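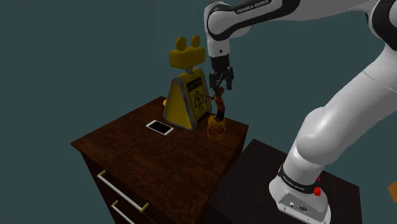

The visit to the robotics project at Padorbridge College took place on a Monday in July, at the invitation of the course leader, Philomena Quartey. Sixteen students from the Tilladgate Engineering Club attended, accompanied by Beverley Hoani and the author of this report. The second-year group at Padorbridge carries out most of its work in simulation, and the greater part of the morning was spent at the workstations. The exercise on which our students were asked to comment placed a Franka Emika arm beside a wooden dresser, with its gripper closed on a thin reddish-brown object standing in a small cup. A smartphone and a caution sign shared the dresser top, and the arm was required to work without touching either.

**The student project**

Doaa Ramadan and Illia Kovalchuk presented the project, which is known within the department as Clullau. Its purpose is to compare ways of planning the movement of an arm among household objects. Each layout is generated by a program written by the students, and the planner is then scored on whether the object is lifted clear and whether anything else on the surface has been moved. The group had completed 158 layouts by the date of our visit and hopes to reach 2,000 before the project is assessed.

Mr Kovalchuk explained that tall objects placed close to the target had caused the most difficulty. In earlier versions the planner preferred the shortest path and frequently brushed against them. The present version approaches from above wherever possible, at some cost in time. Our students asked how the weight of each object was chosen, and were told that in many cases it had been estimated. Ms Ramadan acknowledged this as a weakness in the work and said that a set of measured values was being prepared.

**Practical session**

After lunch our students worked in pairs, each pair being given a layout and asked to alter one setting of the planner. The session was led by Zoia Yatsenko, technical instructor. Two pairs obtained a clean lift at the first attempt. One pair closed the gripper too early on every run and did not find the cause before the session ended at 3.15 p.m. Ms Yatsenko has kindly offered to send the log of those runs.

**Matters arising**

The club intends to enter the Sydorenko Cup, simulation class, next year. The entry fee is £29 per team. Members who wish to take part should give their names to Mrs Hoani, stating whether they have used Python before. Padorbridge has agreed in principle to a return visit in the autumn term, subject to the availability of the computer room.

The club wishes to record its thanks to Ms Quartey and her students for their hospitality.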